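**Briltum says its lost property scheme will reunite passengers with 70 per cent of what they leave behind. The sums are hard to follow.**

18 April 2021

Bus operator Briltum will stop keeping lost property at its depots from May and send everything to a single store run by a contractor, Väisänen, on the Jukov industrial estate. Passengers will have to fill in an online form and pay a collection fee, which the company has yet to set.

At present anyone who leaves a glove or a phone on the bus can ask at the depot where the route ends. Briltum calls this "slow and uneven". It says 2,103 items were handed in over the past year and that most were never claimed.

Most of the past year, of course, was spent under one restriction or another, with passengers told to stay at home and depot counters shut for long stretches. Asked whether it had figures from a normal year, the company said it was "looking forward, not back". 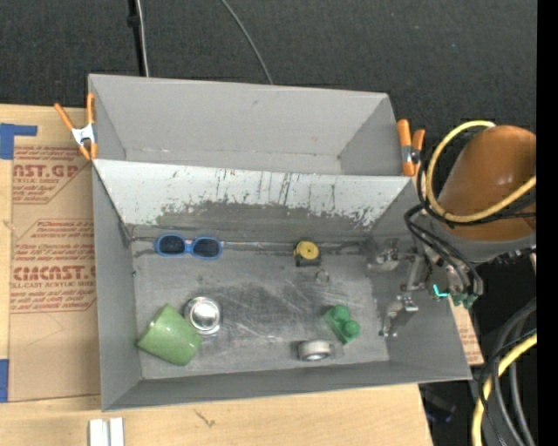
The promise to return 70 per cent of items is just as thin. Umut Kahraman, Briltum's head of customer service, said the figure came from "modelling", but he would not say who had done it or whether it counted items that owners had to pay to get back.

"People want certainty and they want to do things on their phones," he said. What happens when the phone is the thing they have lost was not covered in the company's four-page leaflet, though Mr Kahraman said they could "use a friend's".

Raíssa Magalhães, of the Gaturus Road passengers' group, said the new store was two buses and a long walk away for most of her members. The group has gathered around 1,000 signatures against the move.

"If it costs more to fetch your umbrella than to buy another, you'll leave it there," she said. "Then they'll tell us no one wanted it back."

Unclaimed items will be sold after 11 days. Briltum said the money would go "back into services", but did not name any.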